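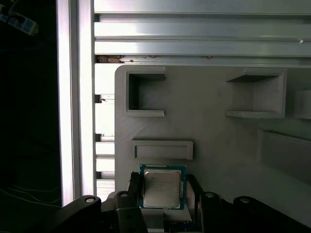 A reader in Tidmont wrote in to ask how a computer can be so clever when all it knows is on and off. It is a wonderful question, and I have been thinking about it ever since the letter came in March, so pour yourself some milk and let's have a go at it together.

Start with a lamp. A lamp can be on or it can be off, and that gives you 2 messages to send. Say you live across the street from your best friend, and you agree that lamp on means "come over" and lamp off means "I'm busy." Lovely! But what if you also want to say "bring your bike" or "we have cake"?

You need another lamp. With two lamps in the window you can make four different patterns: both off, both on, only the left one, or only the right one. Add a third lamp and you get eight patterns. Every new lamp doubles the number, and doubling gets big much faster than most people expect (try it on paper and see how soon you run out of room).

A computer does the same thing with tiny electric switches. We write a 1 when a switch is on and a 0 when it is off, and each of those ones or zeros is called a bit. Eight bits in a row make a byte, and a byte has 256 patterns, so there is plenty of room for every letter of the alphabet, big and small, and all the commas and question marks too.

Numbers work nicely this way. The eight switches stand for 128, 64, 32, 16, 8, 4, 2 and 1, and you add up the ones that are on. To make 20, you switch on the 16 and the 4 and leave the rest alone. To make 195, you switch on 128, 64, 2 and 1. Go ahead and add those up, I'll wait.

What about a bigger number, like 3,471? Eight switches won't stretch that far, but twelve will do it.

The processor is the part of the computer that works with all these patterns. It adds them, compares them and sends them along, over and over, terribly fast. Your game, your song and your letter to Grandma are all long, long rows of ones and zeros by the time they get there.

If you'd like to try it yourself, draw eight circles in a row and color in the ones that are on. See if you can make your own age, and then the age of the oldest person in your house.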